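Portable rumble strips

Portable rumble strips are heavy, flexible bars laid across a traffic lane to wake drivers up before they reach a work zone. I've been writing entries for this site for a while now and this is the one I kept putting off, mostly because I had so much to say (I spent 3 summers on a flagging crew, and I have feelings about these things). Roya Ghaffari, who edits the road section, finally talked me into it.

What they do

A driver rolls over the strips and gets a noise and a shake through the steering wheel. That's the whole trick! People tune out orange signs after a few miles, but a thump under the tires is pretty hard to ignore. The permanent kind gets cut into the pavement or built up on top of it. The portable kind just lies there under its own weight, with no glue and no bolts, and comes up again at the end of the shift.
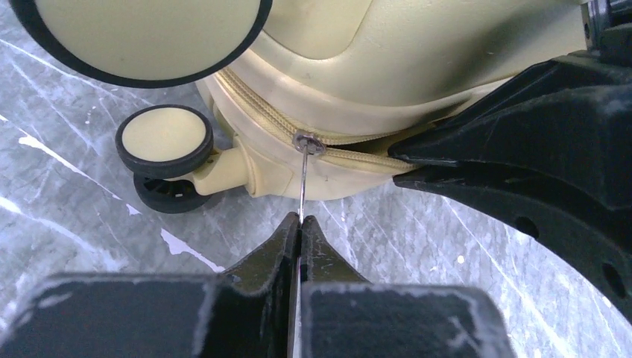 Pale yellow hard-shell suitcase, close up at the zipper pull.

Design

Most of the ones I've handled are rubber or a heavy plastic, sometimes with steel inside for weight, and they're usually hinged or jointed so that two people can lift them without wrecking their backs. The edges are beveled so a tire climbs on gently. The underside has a grippy texture, and you want to sweep the lane first, since grit under a strip lets it creep.

Around here you'll hear people talk about two styles. The Zamani pattern is one long piece with a handle at each end. The Beretti pattern comes in sections that lock together, and I like it better – it fits in the bed of a pickup, and if one section gets chewed up you swap it and keep going.

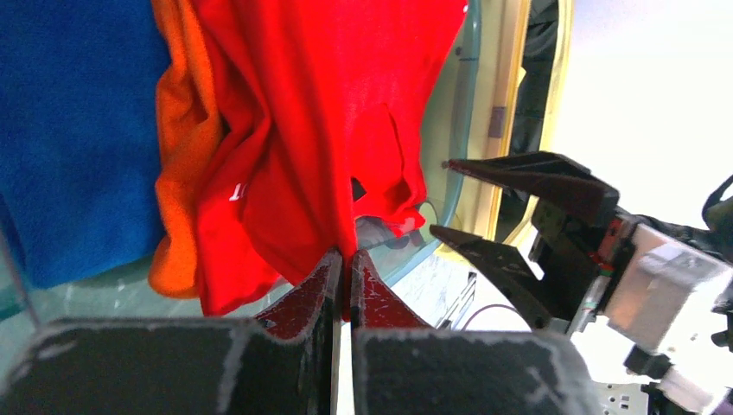 Do the strips have to come up when it rains?
It depends on the strip and on the road. Plenty of them are fine on wet pavement, but they can slide more on a slick or freshly oiled surface, so crews go by the maker's instructions and the traffic control plan, and pull them if they start to wander.

Placement

Strips go down in sets, called arrays, with a warning sign ahead of them so nobody is taken by surprise. The traffic control plan says how many and how far apart, and faster roads get wider spacing. You lay them square to the lane. A crooked one makes drivers swerve, which is the last thing you want next to a person holding a paddle.

Curves are a bad spot, and so are steep downhills, places where motorcycles are leaning, and anywhere people on foot have to cross. On my old crew we walked the array every 20 minutes when trucks were heavy, and nudged things back into line between gaps in traffic (with a spotter, always).

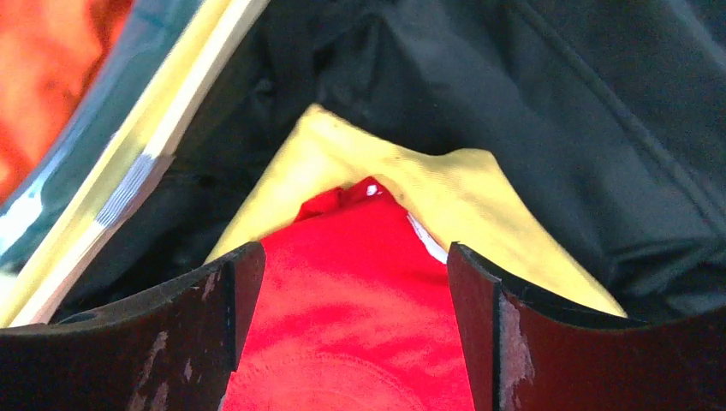 Red cloth, gathered up.

Use in Ullonville

Ullonville started using them on the Trondance bridge job, a long one-lane closure with flaggers at both ends. They had 2 arrays on each approach, and the signs called for a 50 mph road to slow way down. The complaints were all about noise. Folks living near the north approach could hear every truck, so in July the crew began picking the strips up at 9 p.m., when the flaggers went home anyway.
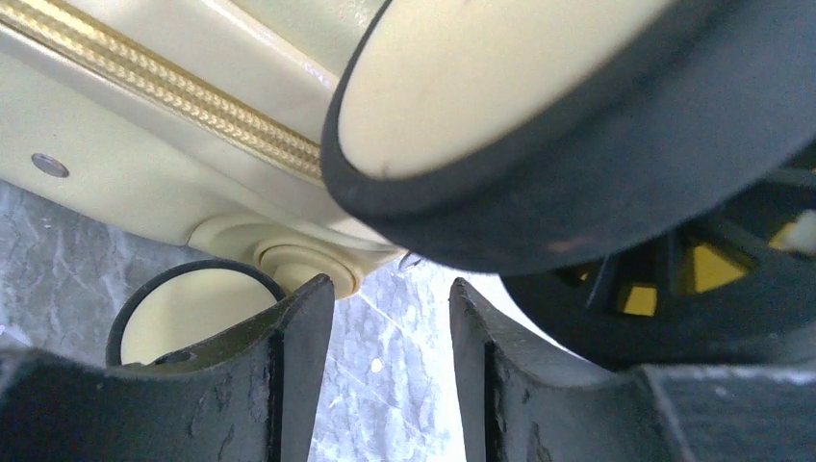 Cream hard-shell suitcase from underneath, with gold braided zipper.

Care and storage

Hose them off, let them dry, and store them flat. Strips left folded over a rail all winter take a curve, and then they rock in the lane and clap like crazy! Check the hinges and handles before each job, and retire any piece with a split edge or metal showing through.

See also: temporary transverse markings, flagger stations, truck-mounted attenuators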